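Reading time: 2 min

Minutes of the August meeting, held in the shared workshop. In the chair: Paraschiva Bogdan. Minutes: Tamara Nedelcu.

1. The minutes of the previous meeting were agreed.

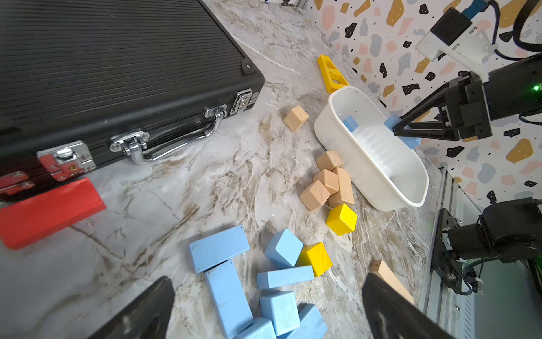 Gethin Shared Workshop — Arms Build Group

2. Progress. The Chair reported that both arms are mounted on the rail and that block sorting is the agreed first task. The blue blocks are to go into the white tub. The build has used 27 of the 60 bench hours allotted.

3. Gripping. T. Nedelcu asked that plain wooden cubes be attempted only after the blue ones. Agreed.

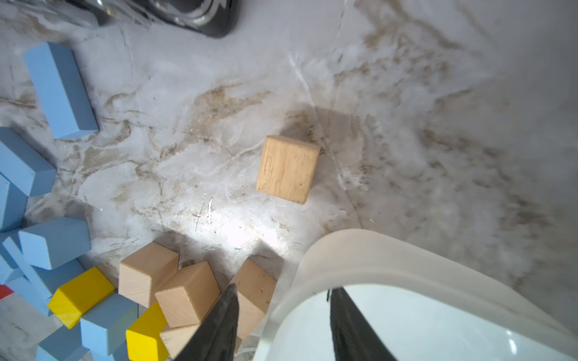
Fig. 2. Wooden cubes and painted blocks on the worktop.

4. Software. Members preferred Sodix to Ferko for logging. A trial of 25 runs was approved — results to be brought to the next meeting. 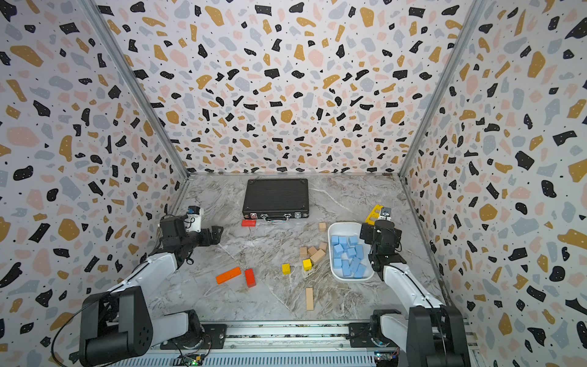 5. Layout. The Chair proposed a fixed starting layout, to be written down and kept with the build notes. T. Nedelcu observed that the briefcase takes up floor near the back wall, and asked whether it should form part of the layout. It was agreed that it should, with its handle towards the arms. The position of the tray beside the right arm was accepted without change.

6. Any other business. None. The meeting closed at 8.40 pm.

Related items
Gedeo enclosure: panel notes
Minutes of the July meeting
Workshop bench booking rules

Contact the Secretary | © Gethin Shared Workshop | Back to top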